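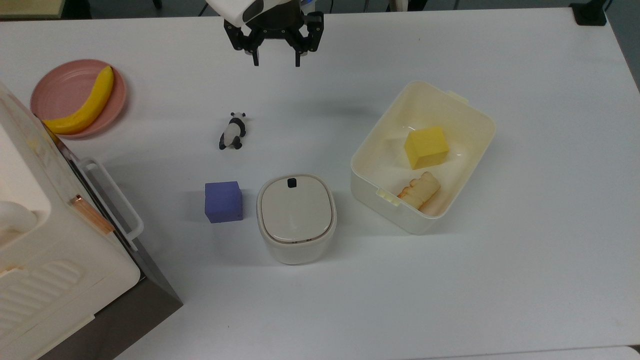
An Open Day at Prostham

The robotics hall at Prostham opened its doors to the public in May, and visitors were received in groups of 12. The day had been arranged jointly with Kvam, which supplies training to small manufacturers in the district, and its purpose was to show how a robot arm is prepared for the handling of ordinary goods.

Such work is slower than many visitors had expected. The programme, known as Flornura, is built upon 154 short tasks, each of which asks the arm to find one article among several, take hold of it and set it down elsewhere. A toy banana on a pink plate and a bread roll in an open container stand in for the produce that a packing room might handle. A small panda figurine presents a different difficulty, as its shape offers few flat sides to a gripper with two fingers.
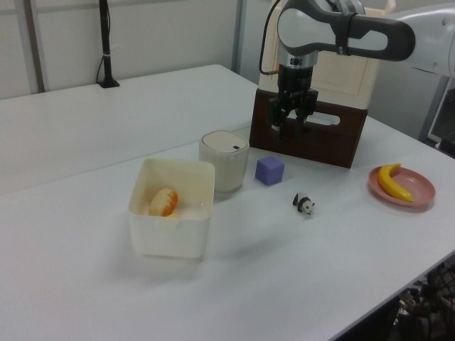

The staff explained that articles are moved between attempts, so that the arm cannot depend upon a place it has met before. A cube may be set beside a canister for one task and well away from it for the next. Failed attempts are kept in the record with the rest, and are reviewed at the close of each session.

Each group was given a talk of 3 parts, dealing with the arm, the gripper and the means by which progress is judged. Questions were invited throughout. Several visitors asked about safety, and were told that no person may reach across the table while the arm is under power. Others wished to know how soon such machines might be found in local workshops.

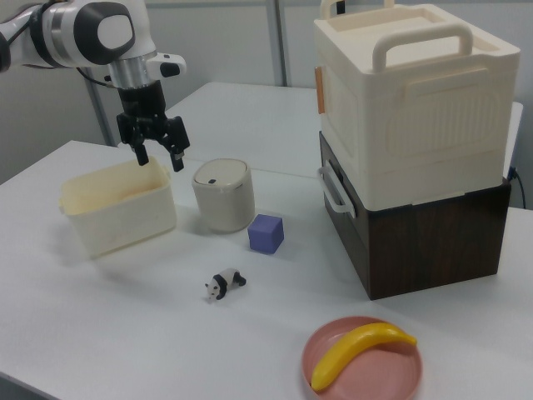 Grovex, which sent 2 groups in the afternoon, remarked that its own packing benches are seldom tidy, and that it would sooner see an arm manage a crowded table slowly than an orderly one at speed. It asked that longer trials be shown at the next open day.

Prostham has agreed to the request. Applications for places may be made in writing to the hall office.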